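November, notebook, snack sorting, living room floor

Started 2:10 pm. Wyn Gwilliam had already put the pink quilted mat down, so I only had to bring the basket and the packets through. Same layout as last time: open basket near the middle of the mat, packets grouped to the right of it, sofa side kept clear for walking.

Today's job was the mixed snack set, one packet at a time into the blue plastic basket. I want a packing order that Gwion Sayce can copy at the Porura house without phoning me.

First pass, largest first. The puffed snacks take up a lot of room for what they weigh and the bag rides up on top of everything if it goes in late. Put in early, it fills one end and the flat packets can stand against it. Cracker boxes next, on edge. Wafers down the side. Bread last, on top, or it gets squashed. I flattened one in the first pass and have written it off.

Second pass, smallest first. Worse. The small things slide to the bottom, the boxes then sit crooked on them, and the last two packets stood above the rim. Stopped there and tipped it all back out.

Third pass, largest first again but with the cracker box laid flat. It wastes the corner. On edge is better.

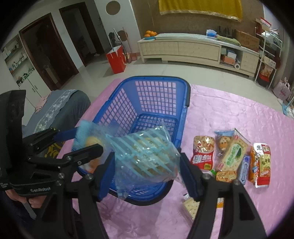

Puffed snack bag over the open basket, remaining packets to the right on the mat.

Points for next time:

Lift the clear bags by the top seal. Held by the middle they fold and the contents all run to one end.

Don't pile the packets before starting. The cracker packets hide under the boxes and get left until last, which spoils the order. Spread them with a hand's width between each.

Loose crackers go in the bin, not back in the basket. Check the mat before it gets folded. The quilting holds crumbs and I spent longer shaking it out over the back step than I did packing.

The basket has holes in the base as well as the walls, so anything that leaks crumbs leaves a trail when it is carried. A sheet of paper in the bottom would fix it. Wyn suggested a tea towel, which would also do, but then it needs washing.

Shopping: budget on the Skallalia sheet is 2,000 for the replacement set. Spent nothing so far. Need bread and one more box of crackers. Wyn is going anyway and will keep the receipt.

Packed up at 3:40. Basket left on the kitchen counter with the lid-less tub beside it. Mat folded and back in the hall closet. Gwion to try the largest-first order and write his results on the next page.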